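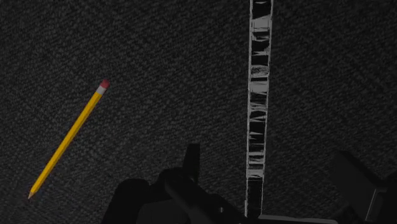

시뮬레이션으로 렌더링한 작업 화면. 짙은 회색 카펫 위에 노란 연필이 놓여 있고, 아래쪽에 검은 그리퍼가 보인다.

현장 탐방
연필 한 자루를 집기까지, 게루라 셀의 설치와 정비

제덴(Zedden) 연구동 1층의 게루라(Gerura) 셀은 소형 물품을 집어 분류하는 조작 로봇 한 대와 그 주변 설비로 이루어져 있다. 취급 대상은 필기구, 클립, 지우개, 얇은 포장재와 같은 사무용 잡화이다. 무게가 가볍고 형상이 단순하여 다루기 쉬울 것으로 여겨지나, 설비를 맡은 기술진의 평가는 다르다. 가느다란 물체를 평평한 바닥에서 집어 올리는 동작은 그리퍼의 정렬 상태를 그대로 드러내며, 손가락 끝의 높이가 조금만 달라져도 결과가 바뀐다.

본지는 2022년 2월 게루라 셀의 정기 정비 기간에 제덴 연구동을 찾아 설치 기록과 정비 절차를 취재하였다. 셀의 운영 책임자는 폴라사데 이다호사(Folasade Idahosa) 수석연구원이며, 기계 부문의 정비는 협력사 트리넨(Trinen)이 담당하고 있다. 그리퍼는 오군디페(Ogundipe)에서 공급하였다.

두 개의 셀

게루라 셀은 두 벌로 관리된다. 하나는 연구동에 설치된 실물 설비이고, 다른 하나는 동일한 치수로 작성한 시뮬레이션 설비이다. 정비팀은 이 둘을 각각 ‘현장’과 ‘화면’으로 부른다. 새로운 동작은 모두 화면에서 먼저 실행하며, 기준을 통과한 동작에 한하여 현장에 적용한다.

화면의 작업면에는 짙은 회색의 카펫 질감이 적용되어 있다. 현장의 작업면 역시 같은 계열의 직물로 마감하였다. 설치 초기에는 금속판을 그대로 사용하였으나 조명이 표면에 반사되어 물체의 윤곽을 검출하기 어려웠고, 가벼운 원통형 물체가 접촉 순간 굴러가는 문제도 있었다. 직물 마감으로 교체한 뒤 두 문제는 크게 줄었다. 그 대신 보풀과 먼지를 관리하는 항목이 점검표에 새로 추가되었다.

이다호사 수석연구원은 화면과 현장을 함께 정비해야 한다는 원칙을 설치 단계부터 강조해 왔다. “현장의 부품을 하나 교체하면 화면의 치수도 같은 날 수정합니다. 한쪽만 고친 상태로 다음 시험에 들어가면, 이후에 발생하는 오차가 어디에서 왔는지 판별할 수 없습니다.”

이 원칙은 실제 사례에서 비롯되었다. 지난해 9월 현장의 그리퍼 손가락을 새 규격으로 교체하면서 화면의 모델은 이전 규격으로 남겨 둔 일이 있었다. 화면에서 문제없이 끝난 동작이 현장에서는 작업면을 누르며 정지하였고, 정비팀은 제어기와 케이블을 차례로 점검한 뒤에야 원인을 확인하였다. 당시의 작업 일지에는 원인란에 ‘모델 미갱신’이라는 한 줄이 기재되어 있다. 이후 부품 교체 서식에는 화면 수정자의 서명란이 별도로 마련되었다.

설치의 순서

셀의 설치는 받침대의 수평을 맞추는 작업에서 시작된다. 트리넨의 작업 지침에 따르면 받침대는 네 모서리를 대각선 순서로 조이며, 조임을 마친 뒤 하룻밤 동안 그대로 두고 다음 날 다시 측정한다. 연구동의 바닥은 콘크리트 위에 마감재를 덧댄 구조이므로 하중을 받은 뒤 미세하게 내려앉는 경향이 있다. 첫 설치 당시 이 대기 시간을 생략하였다가 팔의 기준 좌표를 전부 다시 잡은 경험이 지침에 반영되었다.

수평이 확보되면 팔을 받침대에 고정하고 원점을 잡는다. 원점은 관절마다 표시선을 맞추어 설정하며, 이때 그리퍼는 장착하지 않는다. 무게가 더해진 상태에서 잡은 원점은 그리퍼를 교체할 때마다 다시 확인해야 하기 때문이다. 원점 설정을 마치면 제어기의 값을 출력하여 셀 옆면의 서류함에 보관한다. 전산 기록과 별도로 종이 기록을 남기는 것은 제덴의 모든 설비에 공통으로 적용되는 규정이다.

그다음 순서는 카메라의 위치를 고정하는 작업이다. 게루라 셀의 카메라는 작업면과 그리퍼를 함께 내려다보도록 배치되어 있다. 그리퍼의 일부가 항상 화면 안에 들어오면 손가락과 물체 사이의 관계를 같은 영상 안에서 판단할 수 있다. 다만 팔의 구조물이 작업면 일부를 가리게 되므로, 어느 정도의 가림을 허용할 것인지가 설치 단계의 주요 결정 사항이 된다.

정비팀은 가림의 범위를 화면에서 먼저 검토하였다. 카메라의 높이와 기울기를 바꾸어 가며 렌더링을 반복하고, 물체가 가려지지 않는 영역을 도면에 옮겼다. 최종 배치는 507번째 설정이다. 이 번호는 현재도 카메라 브래킷에 붙은 관리표에 적혀 있으며, 브래킷을 분리하였다가 다시 조립할 때 참조하는 기준 번호로 쓰인다.

연필을 기준 물체로 삼은 이유

게루라 셀의 정렬 시험에는 연필이 사용된다. 정밀 가공한 시험봉을 쓰는 방안도 검토되었으나, 이다호사 수석연구원은 일반적인 연필을 유지하기로 결정하였다. 연필의 몸통은 육각이어서 면과 모서리가 분명하고, 한쪽에는 지우개가, 다른 한쪽에는 깎인 심이 있어 방향을 구분할 수 있다. 노란색 몸통은 어두운 작업면에서 윤곽이 뚜렷하게 나타난다.

시험에서는 연필을 작업면에 비스듬히 놓는다. 작업면의 변과 나란하게 두면 손목 회전축의 오차가 결과에 거의 반영되지 않는다. 비스듬히 놓인 연필을 집으려면 그리퍼가 손목을 돌려 몸통에 맞추어야 하며, 이 과정에서 회전축의 치우침이 드러난다. 각도는 시험마다 달리하되 화면과 현장에서 같은 값을 사용한다.

판정 기준은 두 가지이다. 첫째, 손가락이 몸통의 중앙부를 잡았는지를 확인한다. 둘째, 들어 올린 뒤 연필이 손가락 사이에서 돌아가지 않았는지를 확인한다. 육각형 몸통은 모서리를 잡으면 들어 올리는 순간 면을 찾아 돌아가려는 성질이 있다. 회전이 관찰되면 정비팀은 손가락 안쪽의 패드 마모를 먼저 의심한다.

“숙련된 작업자는 연필이 돌아가는 방향만 보고도 어느 쪽 패드가 닳았는지 짐작합니다. 그러나 짐작은 기록에 남기지 않습니다. 패드를 분리하여 두께를 측정한 값만 기록합니다.” 이다호사 수석연구원의 설명이다.

매일의 점검, 정기 정비

일상 점검은 운전 전 8분 이내에 마치도록 구성되어 있다. 담당자는 비상 정지 장치를 시험하고, 작업면의 먼지를 제거한 뒤, 그리퍼를 열고 닫아 소리와 움직임을 살핀다. 케이블이 관절에 걸리지 않는지도 이때 확인한다. 점검표에는 ‘이상 없음’ 외에 ‘판단 보류’라는 칸이 있다. 이상 여부를 단정하기 어려운 경우 담당자는 이 칸에 표시하고 운전을 시작하지 않으며, 트리넨의 기술자가 확인한 뒤 운전 여부를 결정한다.

정기 정비는 누적 운전 4000시간을 기준으로 시행한다. 이번 취재 기간의 정비도 이 기준에 따른 것이다. 작업은 전원을 차단하고 잔류 에너지를 해소하는 절차로 시작되었으며, 기술자는 차단기에 잠금장치를 채우고 열쇠를 현장 책임자에게 인계하였다. 이후 그리퍼를 분리하여 별도의 작업대로 옮겼다.

그리퍼의 분해는 오군디페가 제공한 순서를 따른다. 외부 하우징을 먼저 풀고, 손가락을 지지하는 판을 분리한 다음, 안내축의 윤활 상태를 확인한다. 기존 윤활제는 완전히 닦아 낸 뒤 새로 도포한다. 덧바르는 방식은 허용되지 않는데, 직물 작업면에서 올라온 섬유가 오래된 윤활제에 섞여 축을 긁은 사례가 있었기 때문이다. 닦아 낸 천은 버리기 전에 밝은 조명 아래에서 살피고, 금속 가루가 보이면 축 전체를 교체 대상으로 분류한다.

손가락의 조립에는 상당한 주의가 요구된다. 좌우의 부품은 외형이 거의 같으나 고정 구멍의 깊이가 다르다. 트리넨의 기술자들은 분해와 동시에 부품마다 꼬리표를 달고, 조립이 끝날 때까지 떼지 않는다. 손가락 끝의 높이는 기준판 위에서 측정하며, 좌우의 차이가 허용치를 벗어나면 얇은 심을 끼워 보정한다. 보정에 사용한 심의 두께는 화면의 모델에도 입력된다.

조립을 마친 그리퍼는 곧바로 팔에 장착하지 않는다. 작업대에서 정해진 횟수만큼 개폐를 반복하고, 전류의 변화를 확인한다. 이번 정비에서 적용한 개폐 횟수는 1096회였다. 이 시험은 담당자가 자리를 지키는 상태에서 진행하며, 중간에 소리가 달라지면 즉시 중단하고 처음부터 다시 시작한다.

화면에서 현장으로

장착이 끝난 뒤에는 화면의 모델을 갱신하고 연필 시험을 시행한다. 먼저 화면에서 그리퍼를 물체 근처의 대기 위치로 보내고, 손가락의 방향과 작업면 사이의 여유를 확인한다. 대기 위치에서는 그리퍼가 물체와 닿지 않아야 한다. 이 위치의 좌표를 현장의 제어기에 입력하고, 저속으로 같은 자세를 재현한 다음, 두 자세의 차이를 측정한다.

차이가 허용 범위에 들면 접근과 파지, 들어 올리기를 단계별로 진행한다. 단계마다 팔을 멈추고 기록을 남기므로 시험 전체에 소요되는 시간은 짧지 않다. 운영 부서에서는 단계를 통합하자는 의견을 제시한 바 있으나, 정비팀은 현행 절차를 유지하고 있다. 한 번에 이어서 실행하면 실패의 지점을 영상으로 되짚어야 하고, 팔의 구조물에 가려진 구간에서는 영상만으로 판독하기 어렵다는 것이 그 근거이다.

화면이 현장을 완전히 대신하지는 못한다. 직물의 눌림과 섬유의 결에 따른 마찰, 패드가 굳어 가는 정도는 현재의 모델에 포함되어 있지 않다. 화면의 조명 또한 어둡고 고르게 설정되어 있어, 창가에 위치한 현장의 오후 조건과는 차이가 있다. 정비팀은 현장에 차광막을 설치하여 이 차이를 줄였으며, 화면에는 밝기를 달리한 조건을 추가하는 작업을 진행하고 있다.

트리넨은 이번 정비 결과를 토대로 손가락 패드의 교체 주기를 다시 산정할 예정이다. 지금까지는 정기 정비 때 일괄 교체하였으나, 필기구를 주로 다루는 기간과 포장재를 주로 다루는 기간의 마모 양상이 서로 달랐다. 제덴은 취급 물품별 운전 시간을 분리하여 기록하는 방안을 검토 중이며, 오군디페에는 패드 재질에 관한 자료를 요청해 둔 상태이다.

정비를 마친 그리퍼의 꼬리표는 인수 서명이 끝난 뒤 제거되어 작업 일지에 첨부되었다. 시험에 사용한 연필도 같은 번호의 봉투에 담아 보관한다. 심이 부러지거나 몸통의 칠이 벗겨진 연필은 다음 시험에 사용하지 않으며, 교체한 경우 길이와 지름을 다시 측정하여 화면의 모델에 반영한다. 셀의 운전은 서명 절차가 완료된 다음 날 오전에 재개되었다.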